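Section 4: Setting up the snack table

OK, table's up and the legs are locked (if not, back to Section 3!). Now the fun part.

1. Get the basket out first. I use the orange woven one from the Wovisholm box, and I like it set at a slant so people can reach in from two sides.

2. Put a round bowl near the front edge for buns and wrapped snacks. One bowl is plenty to begin with, you can always bring out another.

3. Leave bagged food in its bag until people are really coming. Pacita Barredo opened everything at noon last November and we had 12 stale buns by three o'clock, sorry Pacita!

An orange basket, two views: 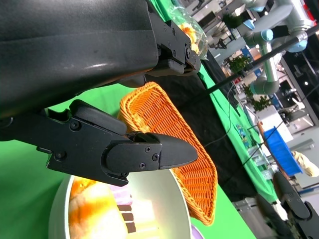
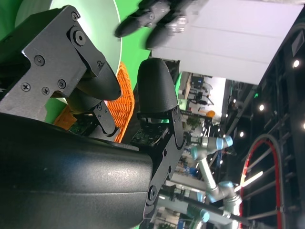 4. Cloth goes on last. Fold it and lay it over part of the table only, or you'll be fishing for things underneath it all afternoon.

Note: the basket's weave grabs crumbs like crazy. I turn mine over and tap the bottom, then go in with a dry pastry brush.

Caution: please don't soak the basket! A damp wipe is fine, but let it air out overnight before it goes back in the box.

5. Write what you used on the Carnegie sheet. Napkins come in packs of 100, and I reorder when we're down to the last pack.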